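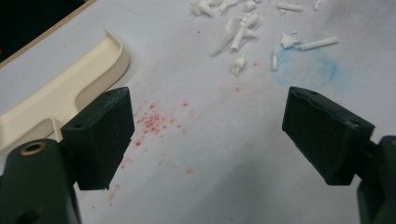
Powder is a funny thing. It's a solid, every grain of it, as solid as a brick. But tip a jar of it and it pours. So is it a solid or is it sort of a liquid? Solid — a whole lot of tiny solids, all sliding past each other. The best way to get to know one is to spread some on white paper, because on white paper even the little specks show up, and so do the faint smudges you'd never spot on a tabletop. Have a shallow plastic tray close by too. A cream one with raised, curvy walls does fine. The walls matter. Powder likes to travel.

## Powder, crumb or dust?

People mix these up all the time. Quick guide:

- **Crumb** — a bit that broke off something bigger. You can pick it up with two fingers.
- **Powder** — grains so small you'd pinch a bunch at once. Flour, baking soda, cocoa.
- **Dust** — even finer, and usually a mixture of stuff. Light enough to float.

There's no sharp line between them. Crush a crumb of toast and you get smaller crumbs. Keep going, you get toast powder. Same toast! Only the size changed.

## Why does it pour?

Think of a ball pit. Each ball is solid but you can sink your arm in, becuase the balls roll out of the way. Powder grains do that too.

But try this. Pour water on a plate and it spreads flat. Pour sugar on a plate and you get a hill. The grains rub against each other and get stuck partway down. That rubbing is called friction. Water can't hold up a hill. Sugar can.

The steepness of the hill even has a name, the **angle of repose**. Repose means rest. So it's the steepest slope where the grains can still rest. Add more sugar on top and some slides down the side, a tiny avalanche, and the slope goes back to nearly what it was before.

## Why does it stick?

Flour clumps. Sand (dry sand) mostly doesn't. What's going on?

Size, for one thing. Very small grains hardly weigh anything, so even a weak tug is enough to hold them together. Big grains are heavier and just fall apart.

Then there's water. Air has some water in it all the time, even when you can't see any. Powders can soak that up and the grains start gluing to each other. Ever found one hard lump in the salt? That's why.

And static. Rub a plastic spoon on a wool sweater, hold it just over some ground pepper. Hop! Pepper on the spoon. Plastic trays can do this too on a dry winter day, and then the last bit of powder hangs on to the walls and won't come out no matter how you tap. A slightly damp cloth usually gets it.

## Try it: the paper test

You need:

- one big sheet of plain white paper
- a shallow tray with a rim
- a spoon of salt, a spoon of flour, a spoon of dry cereal crumbs
- a magnifying glass if you have one
- a grown-up who knows what you're up to

Do this:

1. Paper flat on the table. Windows shut, fan off.
2. Put the salt, flour and crumbs on the paper in three little piles. Leave space between.
3. Look close. Don't sneeze.
4. Which pile has the steepest sides? Draw it.
5. Push a fingertip gently into each one. Does the dent stay?
6. Now jiggle the paper a tiny bit. Watch what the piles do.

Salt grains look like little boxes under the magnifier. Flour looks like... flour, mostly. The grains are too small for most hand lenses. Crumbs come in all sorts of shapes, and the knobbly ones catch on each other.

The dent usually stays nice and sharp in flour. In salt the sides slump in.

Savvas Ververidis, who wrote in from Nitdale, did his with cocoa and says the fingerprint came out so clear he could see the lines. Good one. Try that.

## Try it: the shake test

Mix a spoon of salt with a spoon of cereal crumbs in a clear cup. Shake side to side, gently. Big bits often end up on top! The small grains slip down through the gaps and the big ones can't. Same thing happens in a cereal box, so the last bowl is always the dusty one.

## Cleaning up

Don't blow. Really don't. It goes everywhere and then it goes up your nose.

Fold the paper down the middle insted, so you get a long V. Lift both sides. Everything slides to the fold. Tip it slowly into the tray, then carry the tray to the trash. Tap, tap. Wipe the table with a damp cloth after, starting at the outside and going in.

Paper comes in packs of 500 so you can spare a sheet, but it's fine to shake it off and use it again for drawing.

## Be careful

- Only use powders from the kitchen, and ask first.
- Never taste or sniff a powder if you don't know what it is. Lots of them are white and look the same.
- No cleaning products. No medicine. Not even a bit.
- Keep flour away from candles and the stove. A cloud of it can catch fire.
- Hands washed at the end.

## Words to know

**Grain** — one single bit of a powder.

**Friction** — the rubbing that slows things down when they slide.

**Static** — an electric charge that builds up on things, often when they rub together.

**Angle of repose** — how steep a pile can get before it slides.

Next time: why wet sand makes a castle and dry sand won't. Bring a bucket.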